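This site uses cookies to improve your reading experience. Accept | Settings

Demonstration gathering (robot learning)

Published 2021-06-24 by the Cullinane Reference editors

Demonstration gathering is the recording of example movements from which a learning system is later trained to control a robot. Each recording, called an episode, stores camera views together with the positions of the arm joints. Sorting and packing of household goods are common subjects.

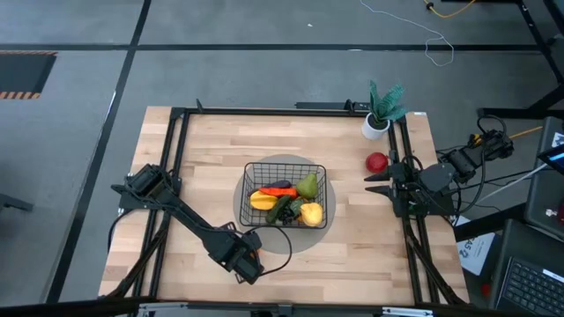
Toy produce in a wire basket on a two-arm table.

Fixed cameras record the work area as a whole. In the Nekton procedure, adopted in March, one task is recorded in sets of 200 episodes, and the starting layout is changed between sets.

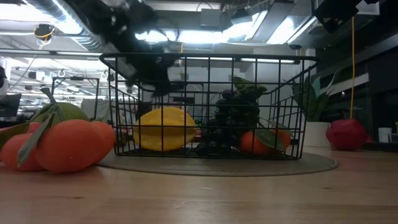 Why is the layout changed between sets?
A system trained on a single layout tends to learn fixed positions and may fail when an item is moved.

Wrist cameras supply a close view of the fingers and the item to be grasped. The fingers may hide part of the work area, and for this reason the wrist view is normally stored with at least one other. 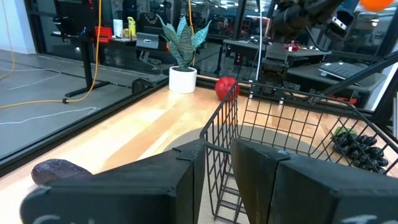

Basket, grapes and apple seen from the wrist, between and beyond the gripper fingers.

Episodes are reviewed before use. The Prikton guidelines call for 70 accepted episodes per layout and for the removal of any episode in which a camera stream is incomplete. Rejected episodes are kept apart under the Trudbridge filing method.
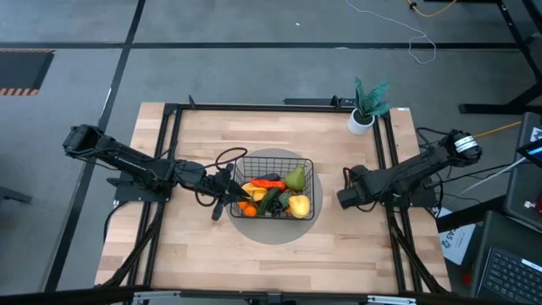

Storage and labeling

Each episode carries a task name, a layout number and a result. Labels are checked within 7 days of recording.

Contact the editors | © Cullinane Reference | Back to top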